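Sastura Furniture Reuse: Progress report to the Zalico Fund

Period covered: the first four months of the grant
Submitted: 13 February 2018

Where we have got to

We are very pleased with how this first stretch has gone. When we applied, the plan was to take in unwanted wooden furniture, mend and refinish it in the old dairy building on Cruickshank Lane, and pass it on to households setting up home with very little. Our target for the whole first year was 100 pieces. We had expected a slow start while the building was sorted out, but furniture started arriving before the shelves were up, and it hasn't let up!

Tables have been the big story. We had thought it would be mostly chairs, with the odd chest of drawers, and we laid out the workroom to suit. In fact people seem to be clearing out dining tables in every size, and most are far better made than anything our households could buy new. The commonest faults are a split along a joint, a leg that has worked loose at the corner block, or a top marked by years of hot plates and felt-tip pens. All of these can be put right with patience, glue and enough clamps. (We didn't have enough clamps. See the section on spending.)

The Cruickshank building

The landlord finished the roof repairs in the second month and the rear room is now dry from end to end. We have painted the walls white, which has made a huge difference on grey afternoons, and moved the benches under the north windows where the light is steadier. Dust extraction is in and working. It is louder than we hoped, so sanding is now kept to mornings, and the upstairs tenants have been kind enough to say that this suits them.

The front room is for finishing only. Keeping it free of dust was hard at first and we spoiled two tops by letting people walk through in their sanding aprons. There is now a row of pegs by the door and a firm rule about using them.

Finishes

We tried several ways of dealing with tops that were too stained to be left pale. Bleaching was slow and patchy. Painting was quick, but most families who came to choose a table told us they would like to see some wood. So we have settled on a dark stain under a hard-wearing oil, and it has been a real hit. It hides ink and ring marks, it doesn't show every crumb, and the grain still comes through faintly if the stain is wiped back early enough.
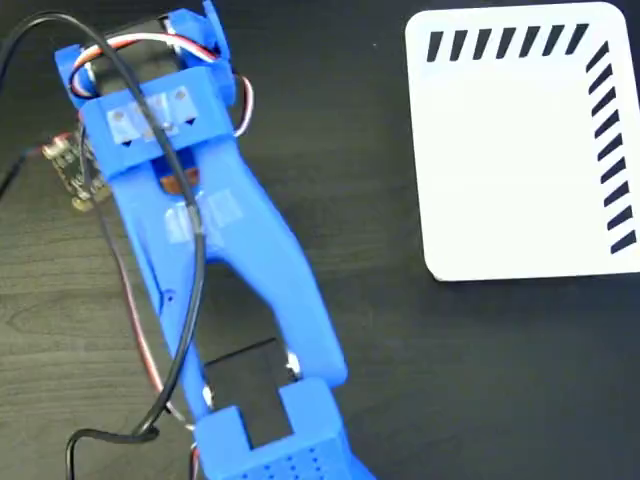 A dark top with the grain just showing, and a striped card at the upper right.

We buy the oil from Treder, who let us have part-used tins from their trade counter at a reduced price. The drawback is that tins vary a little in sheen, so we now mix them in one large tub before starting a batch. Two thin coats with a light rub between them is the method everyone has been taught. A third coat goes on anything meant for a kitchen.

Training sessions

The training side is the part we were most nervous about, and it has turned into the part we enjoy most. We have had 20 people through the basic bench course so far. Some had never held a plane before. The course takes people through safe use of hand tools, taking a chair apart without breaking the tenons, gluing up, and basic finishing, and everyone takes home a small stool they have made from offcuts.

Attendance was patchy for the first group. The late start clashed with school pick-up, so we moved the sessions to begin straight after the morning drop-off, and the second group hardly missed a session between them. We also set up a family corner for the school holidays, with low tables and a box of simple playthings, so that parents could carry on coming. It costs us next to nothing and we mean to keep it.

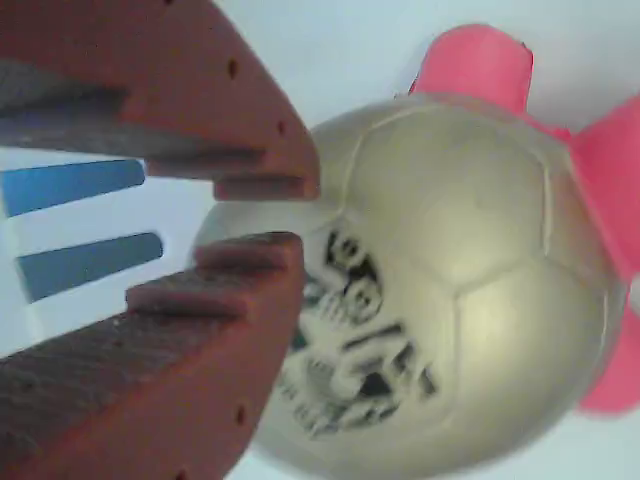
Spending to date

We have spent £2,951 of the grant. The largest share went on the dust extraction, followed by bench vices, sash clamps and the lighting in the front room. The clamps went over budget, as we bought twice the number we had planned for after seeing how many tabletops needed gluing at once. We made up the difference by building the timber racks ourselves out of old bed frames instead of buying steel ones. They are not pretty, but they hold a surprising amount.

The van remains our biggest running cost. Collections were going out whenever somebody rang, which meant crossing town for a single bedside cabinet. We now group them by area and ask people to wait a little longer. Hardly anyone minds.

What has been difficult

Storage, above all. Finished tables take up floor space until a household is ready to move in, and moving dates slip. At one point the front room was so full that no finishing could be done for over a week. We have started taking the legs off the larger tables and standing the tops on edge, with felt between them, and the legs are tied together in labelled bundles.

Woodworm has also cost us some good pieces. Everything now spends time in the lean-to before it comes inside, and anything with fresh dust beneath it is turned away. It is painful to refuse a lovely old dresser, but one bad piece could undo a great deal of work.

Upholstered chairs are still beyond us. We lack the skills and the fire-safety labels are often missing, so we have stopped accepting them and updated our leaflet to say so. 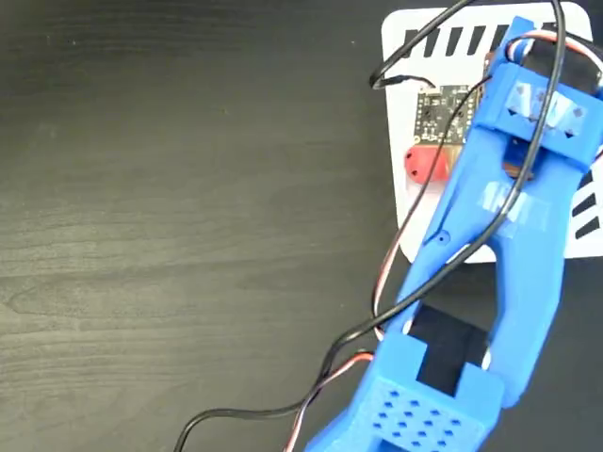
Another look at the dark wood, with its faint streaks of grain.

Plans for the next period

From April we would like to run an intermediate course for those who have finished the basic one, covering drawer repairs and cutting simple joints from scratch. Several people have already asked for it, and two have offered to help teach the beginners in return.

We are also looking at a second lean-to along the yard wall. The landlord is happy in principle, and we have asked for a price on the roofing sheets. If it comes in within the sum left under "premises" we will go ahead; otherwise we will write to you before committing to anything.

An open morning is planned once the yard has been resurfaced. We would love the Fund's staff to come and see the workroom in use. Please wear shoes you don't mind getting sawdust in!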